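Finger pads slipping on handheld grippers, clean or replace?

Posted by Callum Laing

Hello all, I look after our pair of handheld grippers (Wollex pads) and lately pens keep creeping round in the jaws. What do you do before ordering new pads?
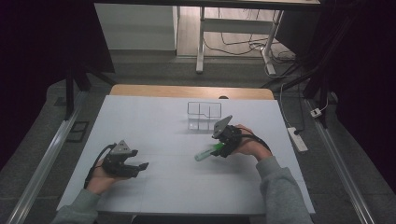
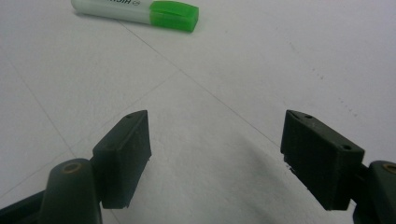 Top: the pair in use at the white board. Bottom: the pads close up.

Sachiko Tsuchiya
Hello Callum! Don't order yet, I'd clean them first. Lint-free cloth, a drop of isopropyl, let them dry, then nip up the pad screws (gently, please, they strip!). I can see flecks on the right pad, and specks on the board too, so wipe that down as well. I do ours every Friday with a cup of tea.

Ynyr Mostyn
Just swap them, pads are cheap.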